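# 双腕アームのグリッパ指先パッド、段ボール箱の蓋で滑る件

**1: skindside_ws**

共同工房で双腕機を組んでいる。課題は、段ボールの蓋付き箱を両側から挟んで持ち上げ、隣の収納ケースへ移すこと。アーム本体は中古、制御箱は自作、指先だけ何度も作り直している。

現状の構成:

- グリッパ:平行開閉、黒の樹脂指
- 指先:緑のパッドを両面テープで貼り付け
- 制御周期:1000 Hz(関節側)、指令は上位PCから
- 記録:Josencombe のログツールを流用

症状は、蓋の縁に指が掛かった状態で持ち上げると、蓋だけ上がって本体が残るというもの。289回試して、失敗の大半がこれだった。把持力を上げると今度は側面が潰れる。パッドの材質を変えるべきか、アプローチ角を変えるべきか、意見がほしい。

**2: kabe_no_ura**

把持力の数値がないと何も言えない。あと箱の中身の重さ。

**3: skindside_ws**

>>2
失礼。力は電流からの推定なので絶対値は信用していない。指令値の上限を 3000 として、潰れ始めるのはその半分を超えたあたり。箱は空。

**4: nejiyama16**

空箱で潰れるなら力の問題ではなく接触面積の問題。パッドが小さすぎて点で押している。うちは Zason の発泡シートを指の腹全面に貼って解決した。厚みは好みで。

**5: ohm_to_ohm**

>>4
反対。発泡は初期は良いが、圧縮が戻らなくなって指の平行が狂う。毎回ゼロ点を取り直すつもりなら止めない。自分ならシリコーンの薄板にする。

**6: nejiyama16**

>>5
ゼロ点は起動時に閉じ切って取れば済む。9月から貼り替えなしで使っている。

**7: ohm_to_ohm**

>>6
貼り替えなしで使えることと、精度が保たれていることは別の話。閉じ切り位置の推移を記録しているなら見たい。

**8: nejiyama16**

記録はない。次から取る。

**9: kabe_no_ura**

材質の前に配置を見たい。>>1 は作業台の写真を貼ってほしい。箱と指の相対姿勢が分からないと、蓋に掛かる理由を議論できない。

**10: skindside_ws**

作業台はこの状態。箱は台の中央、収納ケースは左。

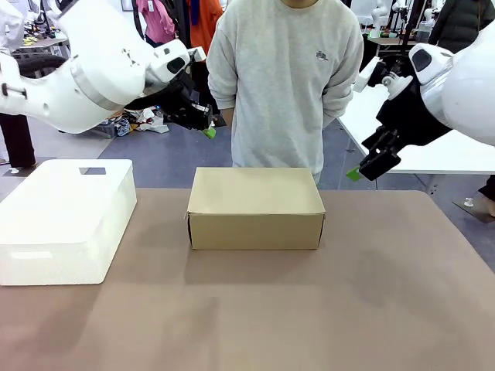 マットは滑り止めを兼ねて敷いている。箱の向きは毎回この通りで、ずれはカメラで補正する。

**11: kabe_no_ura**

蓋の縁が側面より少し張り出している。側面を狙って上から降ろしても、縁の外側で先に接触しておかしくない。両腕とも指が斜め下を向いているが、この角度のまま閉じるのか。

**12: skindside_ws**

>>11
閉じる直前に手首を起こしている。ただし起こし量は固定値で、箱の高さを見ていない。

**13: kabe_no_ura**

そこだと思う。縁より下まで指先を降ろしてから水平に寄せる。斜めのまま寄せると、持ち上げ時に縁へ力が逃げる。経由点を一つ足すだけで試せるので、パッドを買う前にやるべき。

**14: ohm_to_ohm**

>>13
同意するが、台との干渉に注意。指先を下げすぎるとマットに当たる。自分は下限を台面から 16 mm に設定している。これより下げると、腕のたわみで擦ることがあった。

**15: nejiyama16**

経由点で直るなら安い。ただ、両腕で挟む時に左右の到達タイミングがずれると箱が回る。先に着いた側が押してしまう。そこはどう同期している?

**16: skindside_ws**

>>15
同期は上位PCの軌道補間だけ。接触後の待ち合わせは入れていない。言われてみれば、失敗時に箱がわずかに回っている記録がいくつかある。縁の問題と混ざっている可能性が高い。

**17: ohm_to_ohm**

混ざっているなら一つずつ変えること。順番の案:

1. 経由点を追加する。パッドはそのまま。
2. 電流のしきい値で接触を検出し、両側が揃うまで閉じを止める。
3. それでも滑るならパッドを変える。

**18: mado_giwa**

横から失礼。台のすぐ向こう、アームの間に人が立っているが、通電中の運用はどうなっているのか。非常停止の位置も書かれていない。共同工房なら他の利用者もいるはずで、箱の把持より先に決める話では。

**19: skindside_ws**

>>18
非常停止は操作卓と制御箱に一つずつ。立ち入りの線は床にまだ引いていない。指摘は受け取る。

**20: nejiyama16**

速度制限を掛けていれば十分では。このサイズの工房で柵を立てたら作業にならない。

**21: mado_giwa**

>>20
速度制限はソフト側の機能で、ソフトが落ちた時の答えになっていない。柵でなくてもよいが、電源側で切れる手段を立ち位置から届く所に置くべき。

**22: kabe_no_ura**

21に賛成。Ramanauskas の安全リレーが中古で出ていれば、配線は半日で終わる。

**23: skindside_ws**

経過報告。経由点を足した。蓋だけ上がる失敗は目に見えて減ったが、ゼロにはなっていない。残りは箱が回ってから縁に掛かる形。17の手順2はまだで、電流のしきい値が左右で揃わず止まっている。右の方がノイズが大きい。

**24: ohm_to_ohm**

右だけなら配線の引き回しを疑う。モータ線と信号線が束ねてあるなら分ける。しきい値は左右別々の値で構わない。

**25: nejiyama16**

発泡シートの件、閉じ切り位置を取り始めた。初日と比べて少し動いている。5の言い分を半分認める。シリコーンの硬度はいくつを使っている?

**26: ohm_to_ohm**

>>25
手元の袋に表示がない。測ったら書く。

**27: skindside_ws**

>>24
束ねてあった。分けてから再測定する。非常停止は台の手前に一つ増設し、リレーは注文済み。届くまで、通電中は台の周囲に入らない運用にする。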